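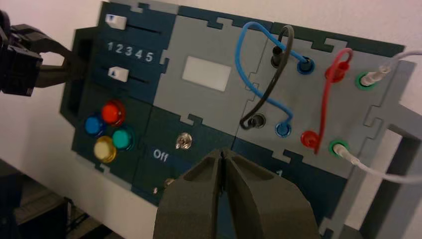

Putting a practice board on the wall

A practice board gives you sliders, push buttons, toggle switches and patch cables in one place, at a height you can work at standing up. Ours is made of panels with puzzle edges, so you can lay it out on the floor first and change your mind before anything is fixed.

What you need

Screws and plugs to suit your wall, a level, a pencil, a 2 mm hex key, and an 80 grit sanding block for tight edges.

Laying out

Start with the sliders and keep their number scale the right way up. The coloured buttons go underneath, in a diamond, with red at the top. Put the screen panel in the centre and the toggles below it. Patch sockets go to the right, where the cables can hang clear of the buttons.

Join the panels face up on a flat surface. Press each edge down by hand. If one won't seat, sand the tabs lightly and try again. Don't use a hammer, as the tabs bruise easily.

Hanging

Mark a level line 800 mm from the floor for the bottom edge. Drill, plug, and get a second person to hold the far end while you drive the first screws. Leave them all a little loose until the whole board is up, then tighten from the middle outwards.

Patching

Match the plug colour to the socket colour: blue to blue, red to red, black to black. Push each plug straight in and pull it out by the body, never by the cable. Loops should stand off the board without a sharp bend at the plug.

Finish by moving each slider to both ends of its track. If one drags, slacken the nearest screws half a turn.

Updated Dec 27, 2024. Thanks to Iveta Kováčik for the note on sanding.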